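Accueil | Visites | Fiches | Contact
Temps de lecture : 2 min

Fiche de contrôle, visite de l'atelier Nishad — poste « effacement du tableau »

J'ai rempli la grille avec Geeta Thakur, qui accueillait notre petit groupe et qui a eu la gentillesse de répondre à tout, même à mes questions de débutante !

1. Plan de travail dégagé : OK. Quelques rayures sur la table, rien qui accroche la main.
2. Doigts de la pince : OK. De légères traces d'usure sur celui de droite, je le note pour le suivi.
3. Chiffon : OK, microfibre, posé sur le tableau.

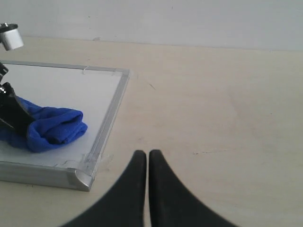
Page modifiée le 4 juin 2019

4. Fixation du tableau : À REVOIR. C'est du ruban adhésif transparent, et près d'un coin il est tout plissé. Pour une démo ça passe, mais j'aimerais mieux de vraies brides (Damián Olvera en a chez Brikach, je lui écris).
5. Arrêt d'urgence : OK, essayé deux fois avant l'arrivée du public.
6. Distance des visiteurs : À REVOIR. Le marquage au sol est très bien, sauf que les enfants se penchent par-dessus... Prévoir une barrière pour novembre, on attend presque 700 personnes.

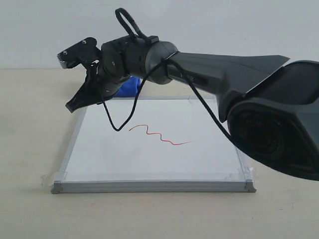 7. Câbles : OK avec réserve. Je suis toujours pénible sur ce point, Santosh Bhatia vous le confirmera. Un câble mal guidé finit par frotter ou par s'accrocher, et comme celui du bras pend en boucle au-dessus du tableau, juste là où il y a la ligne rouge ondulée au feutre, je demande un collier de plus près du poignet. Geeta est d'accord, elle s'en occupe.
8. Consignes affichées : OK, mais en tout petit. À réimprimer.

Prochain passage dans 20 jours, avec Esi Quartey si elle est libre — sinon j'y retourne seule, et avec plaisir.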